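Blue light coating on new glasses, is this a scam?
Eyes and Vision > Glasses and Contacts

ukska_nights
Had my exam on Friday and the optician's assistant spent longer on the lens coatings than the doctor spent on my eyes. She wants me in a blue light coating called Drellia because I work at a computer all day. It comes as part of a package, so I can't get a clear answer on what the coating costs by itself. The whole pair came to $402 with my old frames. My complaint going in was tired, scratchy eyes by mid-afternoon. Does this stuff do anything or am I paying for a purple reflection?

Gonby
You're paying for a purple reflection.

BirgitEhlers
I wear one and my headaches are much better since I switched. Just one person's experience, but I wouldn't go back.

Gonby
Did you get a new prescription at the same time?

BirgitEhlers
Yes, a small change in the left eye. I know where you're going with this. I still think the coating helps.

Gonby
Then you changed two things at once and gave the credit to the one with the brochure. I'm not trying to be rude, but this is how every one of these threads goes. New prescription, clean unscratched lenses, the person feels better, and the coating gets the thank-you card.

nikau_p
I worked the front desk at an optical shop for a few years, so take this for what it's worth. We were told to bring up blue light with every patient who said the word "computer." We had a little pen that shined a blue beam, and you'd hold the lens in front of it so the beam disappeared. People loved it. All it showed was that the lens blocked the light from that pen. It said nothing about whether your monitor was hurting you in the first place.

Screens put out very little blue light next to what you get walking to your car. And most of these clear coatings only take out a small part of it anyway. If they took out a lot, the lens would look yellow.

ukska_nights
They did the pen thing to me!! I felt like I was at a county fair.

Mireille B
Before everybody piles on, there are people who are sensitive to light (migraine, after a concussion, some eye conditions) and tints can help some of them. Those are usually real tints you can see, picked by a doctor for that person. I'd hate for someone to read this and throw out the glasses they were told to wear.

Gonby
Fair, and nobody should toss prescribed lenses. But OP has scratchy eyes at 3 in the afternoon. That sounds like dry eye to me, and a lens coating isn't going to put tears on your eyeball.

Mireille B
Might be. Might also be allergies, or a prescription that's off for the distance the monitor sits at. You don't know and neither do I. OP, did the doctor look at your tear film? Did you tell him about the scratchiness or just the assistant?

ukska_nights
Now that you ask, I think I only told the assistant. The doctor did "better one or two" and the puff and he was out the door.

Mireille B
Call them back and ask. Say the words "my eyes are scratchy and tired by afternoon" to the person with the license. Mention contacts if you wear them, any allergy pills you take, and whether there's a vent blowing at your desk.

isla.chisholm
What about sleep though? My sister swears by orange glasses after dinner. I use the Saludo ones from the drugstore and I do fall asleep faster.

nikau_p
Different product. Orange lenses block a lot more than the clear coating does. Whether that fixes anybody's sleep is still argued about, and last I looked the results were mixed. Putting on orange glasses also tends to mean you've quit working for the night, and I'd bet on that part first.

isla.chisholm
I haven't quit working, I'm on here lol

BirgitEhlers
So what should OP do with the order? It's easy to say it's all nonsense, but she needs glasses either way.

nikau_p
Ask for the price with anti-reflective only, in writing, line by line. Anti-reflective is worth having if you drive at night or get glare off overhead lights. Scratch coating is often included already, so check you're not being charged twice. And ask for a copy of your prescription. In the US they have to give it to you after the exam whether you buy there or not.

Gonby
Agree with all of that, except I'd get the dryness looked at before spending anything on lenses. If the surface of your eye is dry, the reading you got on Friday could be a bit off too.

ukska_nights
OK. I called and put the order on hold, and I'm going back in to see the actual doctor. They were not thrilled. The assistant told me the package price is only good through April, which I'm guessing they also say in March.
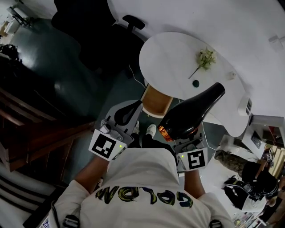

I'll post the itemized quote once I have it, if they'll give me one. Still want to know what they charge for the purple.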